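From: Harsh Sachdeva
To: Kirkham allotments list
Date: 2018-10-22
Subject: Re: Water butts and the winter shutoff

Ramesh Uniyal wrote:
> Is the tap by plot 37 going off early again? Last year I found
> out by standing there with a can, like a man waiting for a bus.
> Also, can we rinse and reuse drink bottles as plant covers?

Ramesh, the tap goes off when Uldis turns it off, and Uldis follows a calendar known only to Uldis. Fill your butt now. Mine holds 218 liters and a surprising number of slugs.

As for bottles, yes, with three conditions:

1. Peel the wrapper. Lettuce likes light, and a green sleeve like this one lets in very little.
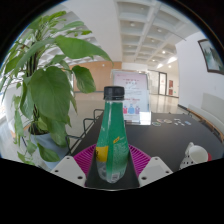

2. Cut the bottom off and push the bottle in an inch or two. Bohumila skipped the pushing in June and her covers spent the summer on my plot, where they did quite well.

3. Cap off on mild days, on at night. I forget this almost every time.

Spare seed garlic is in the shed, bottom shelf. The top shelf is Ashok's and he'd like his twine back.

Harsh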